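Papers > Dress and Everyday Life > Working Paper 7 > Section 4

4. What people mean by "clean enough"

I came to this part of the project thinking I'd be writing about washing machines. I'd got a whole reading list on them (spin speeds, detergents, the lot) and then my very first interview, with Maricica Sârbu in Dostovmont, knocked it sideways. I asked her how often she washed a jumper and she laughed at me. "Which jumper?" she said. "The one for the bus or the one for my sister's?"

So I went back and rewrote the diary sheets. Each of the 40 households kept one through December, and I asked them to write down every time a piece of clothing was put somewhere other than on a body, in a wardrobe or in the wash. I was after the in-between places: the back of a chair, the banister, the end of the bed, the hook that's meant for dressing gowns. We ended up with 1132 entries, far more than I'd planned to read by myself over one winter, and I loved nearly all of them!

The chair wins, of course. But the words people used for what was on it were much more interesting to me than the chair. In Dostovmont the usual phrase was "resting". In Vustirus, over the hill, people wrote "half-worn" or just "again", as in "grey top, again". One man in Vustirus kept two hooks, the left for things with one more day in them and the right for things he was still making up his mind about, and he was quite cross when a visitor mixed them up.

Smell came up less than I'd expected. Earlier writing on laundry leans hard on smell and on being seen by the neighbours, and I don't want to say it's wrong, but my diarists talked far more about shape. A shirt was done when its elbows had gone, or when the hem wouldn't lie down any more (Figure 2). Cotton got the harshest treatment here, and wool was forgiven almost anything.

Figure 2. Grey cotton garment, bunched and creased, lying flat on a pale blue tabletop.

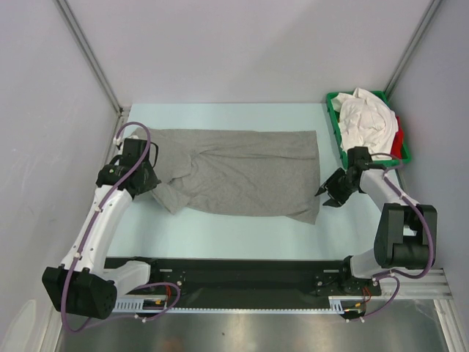 Several people told me they could bring a shirt back from this state with a damp hand and a night on a hanger, and they were proud of it, in the way you might be proud of getting one more cup out of a teabag. Maricica calls this "talking it round". She does it with her work blouses and never with anything of her husband's, which he has to talk round himself.

I did wonder whether it was all down to the cost of hot water. Partly, yes. But the two households with the biggest boilers in the study kept the fullest chairs, and I'll come back to them in Section 5 when I get on to ironing.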